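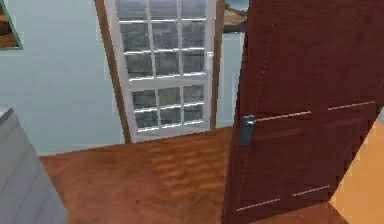 How often should you descale a kettle in a hard water area? Every 2 months, or when you see flakes in your tea.

We're on Zelasard water here and the limescale is dreadful. I left ours from March and paid for it.

Girnever sachets work fine. Half fill, boil, leave for 16 minutes, rinse twice.
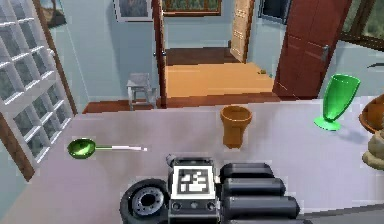 Cup and a green spoon on the worktop.

White vinegar is cheaper — but the smell hangs about for almost 9 hours, even with the windows open.

Sturnotville market has the sachets on the hardware stall. I'll stick with those.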